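Last updated: November

The Good Board

I moved into my aunt's kitchen before I moved into the rest of her house, if that makes sense. The bedroom upstairs still smelled like her hand cream and I wasn't ready for it, so for the first while I slept on the den couch and lived at the counter. I ate there, paid bills there, cried there once or twice (okay, more than that), and I opened the mail that kept coming for Ursina Kaufmann, 3754 Hosgate Road, as if she'd only stepped out for eggs.

She left me the house and she left me a list. The list was in the drawer with the rubber bands, written on the back of a Cultari seed packet, and it said, in full: "Wipe the marble. Oil the board. Don't let your mother have the spoon."

Now, my mother wanted the spoon. She called me the first night I was there, before I'd even found the light switch in the pantry.

"It was Grandma's," she said. "It goes to the oldest."

"It's a spoon, Mom."

"Then you won't mind sending it!"

So that was the war, and I had inherited a side in it. I spent the next morning wiping the marble, which at least was something I understood how to do. You push everything to the back, you wipe, and you tell yourself you'll put it all away properly in a minute. Then you make toast and it stays right where you shoved it for the rest of your life.

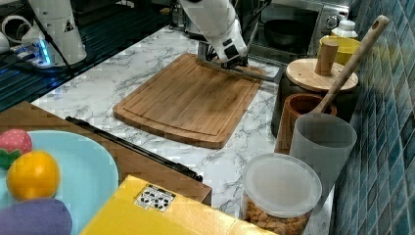
The spoon is the long one with the hole near the top of the handle. It lived in the brown wooden cup, in front of the black canister with the wooden lid, and I left it there because moving it felt like picking a fight with a dead woman. The canister has a good wooden knob on it and I used to lift it up and down as a kid just for the feel of it. My aunt kept butterscotch in there. I checked, and she still did, six pieces, all welded together. I ate them with a butter knife and some determination.

The board was the other thing. She called it the good board, as though there were a bad one someplace, and I looked through every cabinet in that kitchen and never found it. It has round corners and a groove running all the way around the edge, and every Thanksgiving she'd tip the turkey juice out of that groove straight into the gravy and look around the room to make sure we'd all seen. My uncle Minora (that was his last name, but everyone used it, even her) would clap. Every year! He clapped for gravy.

I oiled the board like the list said. I gave it twenty minutes and a whole lot of paper towels, and then I sat on the step stool and looked at it and thought, well, now what.

Mrs. Vishwakarma from next door came over about then with a pan of something orange and wonderful. She didn't knock, she just sort of arrived, and she set the pan down and looked straight at the cup.

"You still have my spoon," she said.

I said, "Your spoon?"

"I lent it to Ursina when the Petersons' tree came down. For the big pot. She fed the whole block." She picked it up and turned it over, and then she laughed so hard she had to hold on to the counter. "She told me she lost it! I said to her, fine, you owe me ninety cents."

Ninety cents! My mother had called me on a landline, at night, in tears, over ninety cents.

I offered it back, of course. I held it out with both hands like a sword. Mrs. Vishwakarma thought about it for a good long while, and you could see she was tempted, and then she dropped it back in the cup at the same slant it had been before.

"Leave it," she said. "I like knowing where it is."

We ate the orange stuff standing up, right out of the pan, and she told me roughly forty years of gossip about people I'd only known as porch lights. It got dark. I found out which neighbor had poisoned the hedge and which one only got blamed for it. I found out my aunt had cheated at cards, badly, and that everyone had let her.

After she went home I called my mother. I had a whole speech ready. I was going to be kind about it, and grown up, and I was going to say that Grandma's spoon must have gone missing years ago and I was sorry.

"Did you find it?" she said, before I could get started.

I looked over at the cup.

"I'm still going through things," I said. "You should come out and help me look. Stay the weekend, if you want. I'll make gravy."

She was quiet on the line so long I thought the call had dropped.

"On the good board?" she said.

"I just oiled it," I told her, and she said she'd look at the bus times.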